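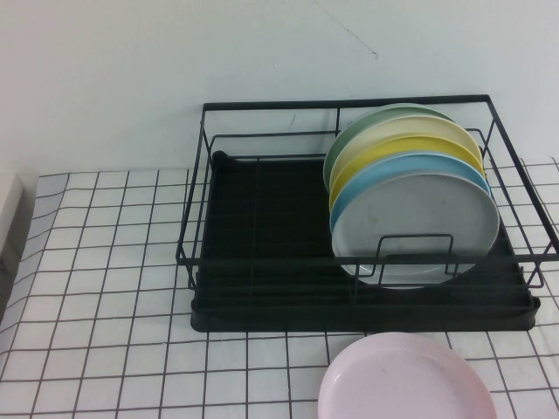 By Ningsih Tuhumury | Print | E-mail

Lubis plate-racking results: your questions

What does the 90 per cent figure cover?
Plates racked upright, one at a time, over 133 trials at one counter. Five in the rack and a pink one flat on the tiles is a typical mid-run state.

Is that a good result?
I'd wait. All the training runs, 451 of them, used the same rack. Fikri Govindasamy has asked for a second rack and I agree with him.

Does colour matter?
We don't know. Green, cream, yellow, blue and grey plates are easy to tell apart. A stack of plain white ones may not be, and the paper doesn't test it.

Did it beat Skedenel?
On this task, yes. Skedenel was tuned for cups, so I wouldn't read much into it.

Print this page | E-mail this page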